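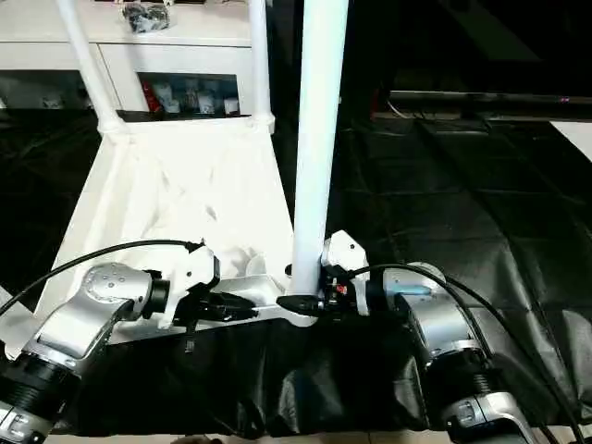

Gladys Castaño wrote in under my last review to say that no rice cooker is worth more than forty minutes' worth of groceries, that her mother made perfect rice in a dented pot her whole life, and would I please stop tempting people. I laughed, Gladys, and then I went and used the Limsakul again for supper, so I'm afraid I'm a lost cause.

## The Limsakul rice cooker, after two years

I bought mine in January at the kitchen shop in Trarnthorpe, the one next to the shoe repair place, and paid $261 for it. That is a lot of money for something that boils rice. I walked around the store with the box in my arms, put it back, looked at tea towels for a while, and picked it up again. I had been using a little Flester cooker before that (a wedding present, bless it), and the Flester had two settings, on and off, and a habit of leaving a brown crust on the bottom that my husband claimed to like.

The Limsakul makes lovely rice. I'll say that first so you can stop reading if that's all you came for! Jasmine comes out soft and separate, short grain has the right cling to it, and brown rice, which I had more or less given up on, is now something we eat on purpose. It's slow, though. Plain white rice takes the better part of an hour on the regular setting, and the quick setting is fine but a bit chewy in the middle, so I start it before I do anything else and let it sit on warm while I fuss over the rest.

The oatmeal is the thing I didn't expect to love. I put steel-cut oats and water in at night, set the timer for 6:30, and there's breakfast when I come down in my slippers. Use the porridge line on the bowl and believe it. I went over it once, feeling generous, and spent the morning wiping the vent with a toothbrush.

Now for the grumbles. The inner lid has to come off and be washed every time, and the little rubber ring around it holds on to smells, so if you cook anything with garlic you will meet that garlic again in your oatmeal. The buttons are labeled in tiny gray letters and I've put a dot of nail polish on the one for white rice. The cord is short. The end-of-cycle tune is long, and if there's a way to turn it off I haven't found it in the booklet, which spends most of its pages warning you not to bathe with the thing.

I did try the Dredlow at my sister's house for comparison. It's cheaper and a good deal lighter, and it was perfectly nice with jasmine, but the bowl was already scratched up and her brown rice came out wet on top and hard underneath, same as mine used to. If you only ever make white rice for two people, I'd get the Dredlow and spend the difference on better rice.

For a household that eats rice most nights, I'd buy the Limsakul again. Wash the bowl by hand, use the plastic paddle it comes with, and buy a spare ring for the lid while you're at it.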